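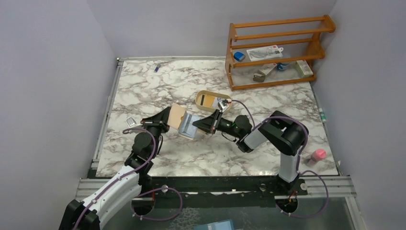 Two arms, one packet: the left gripper on the cardboard flap, the tip of the right one against the packet's side.

Choosing the packing bench: a gallery from Onddale

Welcome, and thank you for stopping by! Quite a few of you have asked how we are getting on with the plans for the small-items packing bench, and as I am hopeless at short emails I thought a page on the site would do the job better. I've put one picture at the top and then written rather more than a line or two under it, for which my colleagues will tease me, but the budget goes in on 24th March and I would like everybody who has to sign something to have read the same thing first.

The bench itself

What we are asking for is a pair of arms mounted along the front of a single table, with everything they need within reach. We did look at a single arm with a clamp, which Grolcombe quoted for very promptly and very politely, and it would have saved us a fair bit. But so much of what we send out is thin and floppy (flat packets, folded card, little cartons that give way when you lean on them) that we kept coming back to the idea of a second gripper to steady things from the other side. Look at how small the packet is beside the grippers and you will see why the fingertips have taken up so much of our meetings. Pointed tips are lovely for getting at an edge and less lovely for holding anything broad, so I have put in for a spare set of wider ones as well.

The tray and the rack

The shallow cream tray just behind the right gripper and the wooden rack at the back corner are the cheapest things on the table, and I would ask you please not to cross them off! The rack keeps cartons and packets up off the surface, on two levels that we can fill with a mixture of shapes. We have allowed 153 pounds for racks and trays together, and that includes a second tray, as I should like one to be filled while the other is in use. Retno Lumbantobing would prefer deeper trays and she may well be right, so the order form leaves that open until we have measured the tallest bottle.

Cables

You'll notice the purple cables, looping out beside the bases and following the arms up to the wrists. Cable is one of those lines that everyone leaves until last and then finds has doubled. Benkirane quoted us for 9 spare lengths with clips, and I have kept the whole lot in. They take a fortnight to arrive, and I would much sooner have them in the cupboard.

The table and the metalwork

The marble-patterned top was my one indulgence, I admit, though it costs no more than the plain white. The grooved aluminium profiles at the front are another matter. They come from Cillen at 123 pounds for the set, cut to length, and the lovely thing about them is that brackets can be shifted along without drilling anything. If we move to the larger unit in October, as we all hope, the table can be taken down and put up again by two people with a hex key and a flask of tea.

What it comes to

The extras, fitting and first year of servicing come to 3806 pounds, with the arms themselves on the separate equipment sheet that went round with the minutes. Training is in there too, one day for each of us who will be using the bench, and a half day later on for the questions we won't have thought of yet. I have not included a guard screen, as we are still waiting on the measurements for the walls, so please expect one more line from me.

Do write with any questions, or catch me by the kettle. Retno has the paper copies of all the quotes if you would like to go through them with a pencil.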